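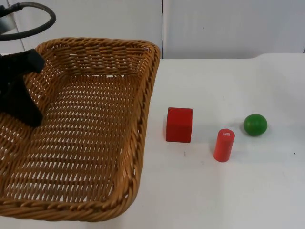
**What does Etow do?**

Etow reads published novels for film and television producers and writes reports on whether, and how, they could be adapted. We also read scripts that have already been adapted, and compare them with the book.

## About us

We are a small reading company in Porkberg, above the old Sundqvist print shop. Our readers have worked as script editors, translators, booksellers and, in one case, as a prompter in a theater. We started out reading for a single producer who was tired of being told that everything was "cinematic." We were tired of it too. Most novels aren't cinematic, including plenty of the good ones, and the word usually means that somebody in the book looks out over water.

Last year we read 114 books. We recommended that our clients go ahead with 40 of them, most with conditions attached. Clients sometimes find that a stingy number. We think it's still too generous, and there are a few in there we argue about over lunch.

## What you get

A report from us runs to 62 pages at the very longest, and we'd rather it were twelve. It covers the plot as it would have to be told on screen, the scenes that will cost money, the characters who could be merged, and the parts of the book that readers love and a camera can't reach. That last section tends to be the one clients skip. We put it near the front for that reason.

We don't score books out of ten. We tried a scoring sheet for one season and every title came out as a seven.

We don't predict box office either. Anyone who offers to tell you what a book will earn as a film, three years before there's a script, is selling something we wouldn't buy. There is software now that claims to do it from the text of a novel. We ran a few titles through a trial version, and it was very keen on a cookbook.
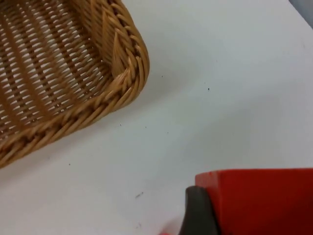
Sales figures for the book are a different matter, and producers always ask about those. We'll pass along what the publisher gives us, with our doubts noted in the margin. A novel that sold 3,000 copies can make a fine film. A bestseller brings readers who'll be angry about the casting before a word of dialogue has been written. Neither fact should decide anything, though in our experience the second kind of book gets the meeting.

## Who we work for

Mostly independent producers, a couple of broadcasters, and now and then an author who has been offered an option and wants to know what they're being asked to sign away artistically. (For what they're being asked to sign away legally, see a lawyer. We aren't lawyers and we've stopped having opinions about contracts, at least in writing.)

We do take on work for authors, but please be warned that we won't write a report for you to send to producers. It would be a sales brochure, and everyone who opened it would know. What we can do is read your book the way a producer's reader will, and tell you where that reader is likely to put it down.

Every November we go to the Skendevness book and film market, where rights are pitched in ten-minute slots. We go because our clients do. Ten minutes is long enough to describe a premise and nowhere near long enough to describe a book, so we come home with a bag of novels and read them properly. Some of the best pitches we've heard there were for books whose second half had plainly been read by no one in the room.
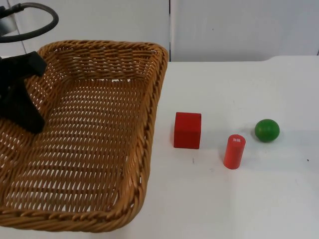
## How we read

Two readers take each book, separately, and don't compare notes until both have finished. Both read the whole thing. We'd be embarrassed to mention this if we hadn't seen so much coverage from elsewhere that loses interest at chapter nine.

When the two disagree, you get both views. We used to blend them into one polite verdict, until a client pointed out that she was paying for two opinions and receiving half of one.

## Getting in touch

Write to the Porkberg office with the title, the edition, and a line on what you're hoping to make. Send the book itself and leave out the pitch deck. A standard report takes four weeks. We can sometimes do it in two, and we charge more for that, and it isn't as good.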